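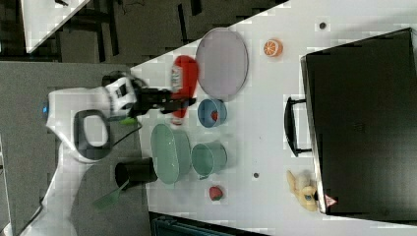

The fault log at Irnex's Udville workshop has an entry for run 1578 that reads, in full, "opened on lift, no command." The arm had picked up a sauce bottle, raised it over the table and let go. It was a small spill and was cleaned up in a few minutes. The job the arm was doing is still on the bench there, much as it was then: a black two-finger gripper closes on a red squeeze bottle with a white label and lifts it slightly, cap pointing down, while a plate and a bowl sit on the white tabletop beside it. A full bottle held that way does no great harm if it falls. The engineers were worried about what else the same gripper would be holding in a year's time.

Irnex builds kitchen assistance equipment for people who have lost strength or movement in their hands. The Udville workshop tests the arms before they go to a trial kitchen, where residents of a supported living complex use them to fetch, pour and clear. The trial had been due to start in March. It was put back twice, and the second delay was entirely down to the gripper.

Tahmineh Hosseinzadeh runs testing. She was at her desk when the bottle fell and didn't see it go.

"I heard it," she said. "I walked over expecting a bad grasp. That happens all the time, the fingers close on the label where it's a bit loose, or they catch the shoulder of the bottle and it squirts out. But the fingers were wide open. They'd gone all the way back to the stops."

A bad grasp and an open gripper are two different problems. In the first, the arm is trying to hold on and failing. In the second, something has told it to let go, or it has lost the ability to hold and gone to its resting position. The control software showed no open command. According to the software, the fingers were still closed on the bottle while the sauce was running toward the edge of the table.

Afshin Kazemi, who looks after the software, spent the first week assuming the log was wrong. He added more logging, and the team ran the same pick another 700 times with an empty bottle. The fault didn't come back. They filled the bottle and went again. Nothing. By then there was some pressure to write it off as a one-time glitch and move on.

"I would have signed it off," Kazemi said. "I had a clean record over hundreds of runs and a ship date. Tahmineh wouldn't."

Her objection was that the gripper had been swapped to a different arm between the fault and the repeat tests. It was the same model, set up the same way, and everyone had treated the two as interchangeable. She had the original arm brought back from the storage room and remounted. It dropped the bottle that afternoon.

A cable with no slack

The cause was in the cable that feeds the gripper. On most of the workshop's arms it runs along the outside of the links with a loop of slack at each joint. On the arm that failed, it had been tied down too close to the wrist when the gripper was last changed. Most motions didn't bother it. When the wrist turned far enough to tip a bottle toward pouring, the cable pulled tight at the connector and one power contact lifted for a moment.

The break lasted less than 200 milliseconds. It was long enough for the gripper's own controller to restart, and after a restart the controller did what it had been set to do at the factory, which was to open the fingers fully and find its zero position. The arm's main controller never lost power. It checked on the gripper only when it had a new command to send, so it carried on with its last known answer, which was "closed."

Siamak Tabrizi, the technician who traced it, found the loose contact by holding the cable between two fingers while the arm moved. He had already been through the connector with a meter while the arm was parked, and it had tested fine.

"Parked, it's a good cable," he said. "You could ship that cable."

The opening behaviour was described in the gripper manual, in a section on first-time setup. The reasoning is sound for a machine that sorts parts. A gripper that wakes up doesn't know where its fingers are, and opening them is the simplest way to find out. It makes far less sense over someone's lap with a mug of tea.

What they changed

The cable was the easy repair. Every arm in the workshop now has a fixed clamp at the wrist and a printed card showing how much slack to leave. Erlinda Mangubat, who does the final assembly checks, turns each wrist through its full range with the power on and a weight in the fingers before she initials the sheet.

The restart setting took longer. The gripper now stays where it is after a power loss and waits. If it can't confirm its position, the arm stops, lowers what it's holding until it meets the table, and calls for help. The main controller also asks the gripper for its status continuously, and a missed reply is treated as a stop.

There was an argument about that last part. A gripper that won't open by itself can trap a finger or a sleeve. Shahla Taheri, an occupational therapist who advises on the trial, pushed for a release that a person with a weak grip could work. The first version was a small lever she couldn't move with the side of her hand. The current one is a wide paddle, and she can.

The revised arms went through 2000 runs, with Tabrizi unplugging the gripper by hand at moments of his own choosing. They held every time. Hosseinzadeh has asked for the same test again with oily bottles, and the trial kitchen won't open until she has the results.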